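Ticket 415 – Flag order form on the Loseston Arts Center site
Opened by: Rokeya Dewan, front of house
Assigned to: Malte Wunderlich, Woltent web support
Status: Open (reopened twice)

Problem as reported
The community flag page is supposed to let local groups ask for a slot on the plaza poles. Shanthi Wickramasinghe at the heritage society filled in the form in March and got the green thank-you message. Her request never reached our inbox. I only found out when she called to ask which morning the raising would be.

Step 1, 9:40 a.m. (Malte)
Cleared the form cache and sent a test. It arrived. Marking as solved.

Reply (Rokeya)
It arrived for you, from your office, with no attachment. Shanthi attached her flag artwork, as the page tells people to. I'd hold off on "solved." Reopening.

Step 2, 11:15 a.m. (Malte)
Tested with attachments from the media folder. Two files, both under the 8 MB limit. The form took them and showed thumbnails.
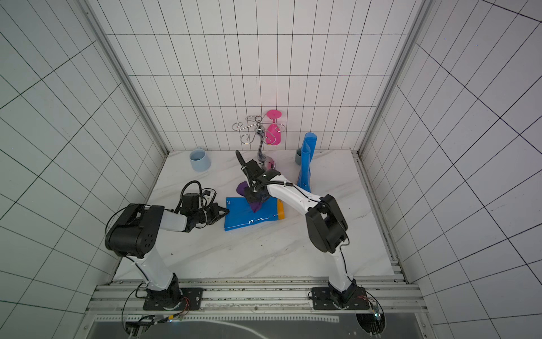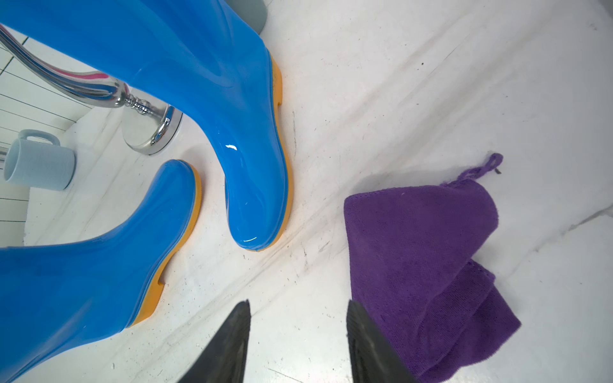
Step 3, 11:50 a.m. (Malte)
Both files are on the server, but no email went out. I think the mail plugin, Sellside, drops any message with an attachment. Updated Sellside and marked as solved.

Reply (Rokeya)
Did you send another test after the update? I did, and got the green message and no email. So the form still says thank you whether or not it has sent anything. That worries me more than the plugin does. Reopening again.

Step 4, 2:05 p.m. (Malte)
Fair. No, I had not retested. The mail log shows 3 refused messages, all with attachments. The refusal comes from Khan, your mail host, and the reason given is "sender not permitted." Plain messages go out by a different route, so my first test told us very little.

Reply (Sabina Pathirana, office manager)
Khan told me last fall that the sender list was "all set." I have that in writing, for what it's worth. I've asked them again and want to see the list itself this time.

Step 5, 4:30 p.m. (Malte)
Khan has added the address. One test with an attachment came through in 2 minutes. I also changed the form so the green message only shows if the mail host accepts the message.

Reply (Rokeya)
I got that one. One good test is one good test – please leave this open until Chaminda Gunawardena has tried it from his phone, which is how most groups will do it. I'd also like to know whether Shanthi's artwork is still on the server or if she has to send it again. She has already been told once that we had it.

Still to do
Phone test (Chaminda)
Find the March upload (Malte)
Copy of sender list from Khan (Sabina)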